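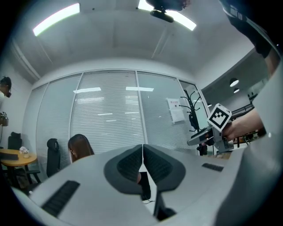 Pichit Wattanapong told us in the first week that a gripper is only as good as its last calibration, and that we would be sick of hearing it by July. We aren't sick of it yet! Our project was to write and test a care routine for the Multareo hand-held gripper set, and we had a great time doing it.

Setting up

The set has 2 grippers, and each one carries a cube with a square marker pattern. Tracking depends on that cube sitting flat and tight on its mount. Our first recordings drifted badly, and we spent a whole afternoon blaming the software (sorry, Drindel) before Kamol Inthanon wiggled a cube and felt it move. One loose screw. We now check both mounts before power-up, then open and close the jaws fully 3 times so the software can find its end stops.

Looking after the pads

The textured surface on the pads picks up dust and skin oil surprisingly fast. We wipe it with a damp lint-free cloth every 200 cycles and let it dry with the jaws open. Alcohol left ours slightly shiny, so we stopped using it. At about 1000 cycles we take the pads off and look for worn texture near the tips - that is where ours went first.

Cables and vents

The cable gets a little slack at the jaw and no more. Too tight and it pulls when the gripper opens, too loose and it catches on sleeves. The ribbed vents get a soft brush, always with the power off.

Still open

We never found out why one gripper reads slightly open when it is fully shut. Resetting the zero fixes it for a session, then it creeps back. Kamol suspects the encoder and we would love to take the shell off and look, but that needs the Prasertsri bench and a free afternoon. The log sheets are in the project folder, last updated 2024-04-10.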